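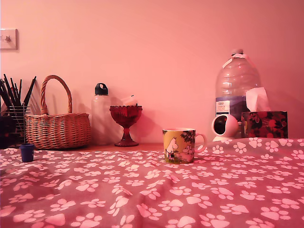

Nafula Shirima would like it known that she did not choose the paw prints. "My sister sent the fabric," she says. "She has a dog. I have never had a dog. She thinks everyone is about to get a dog."

She has had the cloth long enough to stop defending it. It's mauve, or pink, or whatever the bulb decides, and the bulb is the reason I've come. Shirima rents two rooms above a key cutter in Lotanmont, and after six in the evening one of them goes the color of cough syrup. The neighbors across the street have asked her, politely, whether she is growing something.

"Tomatoes, I told them. They were so disappointed."

Until last May she lit the place the way most of us do, with one ceiling fixture that made everybody look recently arrested. Then she bought a colored bulb from Brirkeo, a hardware store that keeps its lighting next to its drain cleaner, meaning to use it for a birthday party. The party ended. The bulb stayed in.

"I kept saying I'd change it back in the morning. But in the morning you don't have the light on, so you don't think of it. Then it's evening and you're standing there and the wall looks like a peach. Who's going to climb on a chair and fix that?"

She makes tea without asking if I want any. The mug she gives me is, I'm fairly sure, white. Under the bulb I wouldn't swear to it in court.

What interests me about Shirima's room is how little is in it that anyone would call decoration, and how long she can talk about all of it. She writes a small newsletter about living in rented places, called Bremari after the street she grew up on, and it goes out to 2,000 people. She suspects 1,000 of them signed up by accident while looking for a bakery. Her most popular issue was about baskets. Her least popular was about wall switches, and she's still sore.

"People don't want to hear about the switch. But the switch is the first thing you touch! You touch it more than you touch your mother. Mine has a knob on it and the plate is square and it's perfectly nice, and I wrote 17 paragraphs, and I got one reply, and it was from an electrician telling me to stop writing about switches."

The basket, then. Hers is wicker and round-bodied, and it came from a stall run by a man called Ndung'u, who would not bargain. She tried. He asked her what she planned to keep in it, and when she said she didn't know yet, he told her to come back when she did.

"So I walked around the block and came back and said onions. He could tell it was a lie. He sold it to me anyway."

Has it ever held onions?

"It has held receipts, mittens, a charger for a phone I don't own anymore. One onion, once, so I could say so."

The wire holder beside it gets less affection. She bought it for letters, and then letters more or less stopped. Now it has a fan of thin black sticks in it, which visitors ask about far more often than they ask about her work. She has given different answers to different people and no longer remembers who got which. I ask for the real one. She looks at the sticks for a while.

"I like how they lean," she says.

Her friend Rehema Athumani, who has come by to return a casserole dish and has not taken off her coat, makes a noise at this. Athumani lives in a bright apartment with bright lamps and considers the pink bulb a kind of illness.

"I came over once to help her match socks," Athumani says. "We matched nothing. I went home with one of hers on."

"It was a good sock."

"It was brown, Nafula. I thought it was purple."

They have been having this argument for most of a year and both seem to enjoy their parts. Athumani's position is that a color you can't turn down isn't a mood. Shirima's is that blue things look bluer. She points to a bucket-shaped container, tiny, which sits at the back of the cloth and does stand out, I have to admit, like the one sober guest at a wedding. It's too small to hold anything she can think of. She tried paper clips and got four in.

"If you put it under a regular light, it's a little blue thing. You'd throw it out," she says. "I nearly did, when I moved."

The move is a sore subject. She had 70 boxes, by Athumani's count, and Athumani carried the ones with books in them. Shirima carried the lamp shades. The cloth went around the dishes, and it came out so creased that she spread it over the table to let it relax. She doesn't own an iron. It has been relaxing ever since.

I ask what she'd tell somebody with a plain rented wall and not much money. She thinks about it and tops up my tea, which has got quite pink.

"Don't paint it. You'll only have to paint it back," she says. "Change the bulb first and live with that for a month. And get a basket, but know what you're going to say to the man."

"Tell them about the socks," says Athumani, from the door.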